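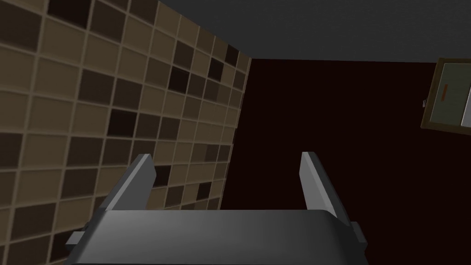 Keeping the Hedges: How Drimenden Looks After Its Field Boundaries
Student project report by Retno Latuheru
August 30, 2025

Introduction

I grew up in a flat, so when I moved to Drimenden to study I hardly knew a hawthorn from a blackthorn, and I certainly didn't expect to spend the better part of a year thinking about hedges! My tutor suggested I choose something I walked past every day, and the lane between the village and Whitfield Farm has hedges on both sides, so that was that.

What I did

I walked the same stretch of lane once a month from February onwards, noting what was in leaf, in flower or in fruit, and where there were gaps. I also sent a short questionnaire to households in the parish. I gave out 55 and got 48 back, which I am told is very good going (thank you, everyone, and especially those who wrote on the back as well).

What I found

The older hedge, on the Whitfield side, is the richer of the two. It has hazel, field maple, dog rose and spindle in it, and was last laid by hand 23 years ago. The other side is nearly all hawthorn, cut hard by machine every autumn, and it has grown thin at the bottom, so that in winter you can see straight through to the pasture.

Most people who replied said they liked the hedges but wished they were cut later in the year, after the birds have had the berries. A few were more worried about seeing round the bend by Samel Bridge, and having nearly met a milk lorry there on my bicycle I do have some sympathy.

Costs

Laying the whole of the thin side would cost more than £4000, going by the one quote I was given. Filling the gaps with young plants would be a good deal cheaper, although they would need guarding from the sheep for several years.

What I would do differently

I would start in the autumn, as I missed the berries altogether the first time round, and I would learn my winter twigs before setting out. My February notes contain a lot of question marks.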